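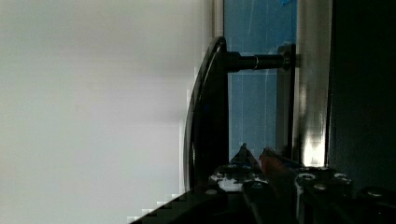 Treloar Tabletop Kitchen: object and layout card

Version 3
Maintainer: Asif Cheema
Last edited: 01/08/2022

Contents

One kitchen table layout with a white top, tableware and play food. The card covers object names, placement and known naming problems. Annotation files use the Flellari label list; the older Lirko names are kept in a separate column and will be dropped in the September release.

Object names

colander_oval: pale green, handle at each end, rows of small round holes in the base
plate_round: gray, raised rim
bottle_ketchup: red, white label, lies on plate_round
bowl_small: blue, holds strawberry
cup_green: one small handle
banana_peeled: play food, peel spread open
orange_slice: play food
oval_green: play food, small
oven_toaster: black body, blue-tinted window, two knobs

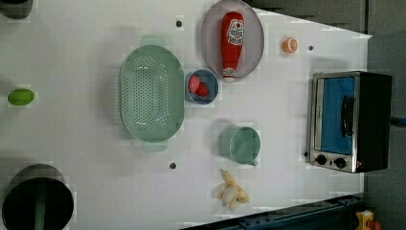 Fig. 2. Table from above, toaster oven at the right, indicator light on.

Placement

Positions are given relative to the colander, which is the anchor object. The plate goes up and to the right of it. The blue bowl sits just below the plate, then the cup, then the banana near the bottom edge of the table. The orange slice is placed by itself, past the plate. Keep oval_green on the far side of the colander from the plate. The strawberry stays in the bowl at reset.

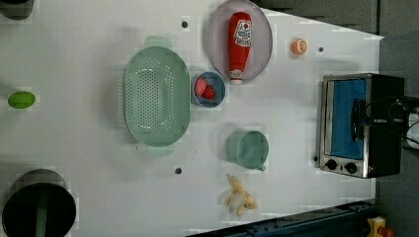
The ketchup bottle may point either way along the plate. Bottle heading is not part of the layout check, and neither is the tilt of the strawberry. Dark pots at the edge of the table are labeled pot_other and have no fixed position.

Splits

train: 200 layout records
check: 3 layout records
Total with the unassigned records: 207

Known issues

cup_green is called "saucepan" in part of the Lirko column. Both names refer to the same item.
oval_green has been entered as lime and as avocado. Use oval_green.
The plate reads as oval in angled views. The label remains plate_round.

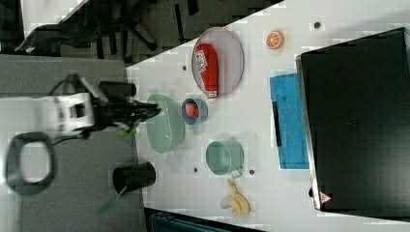

Changes

3: split pot_other from cup_green; added oven_toaster
2: Dradon import script now reads both name columns
1: first layout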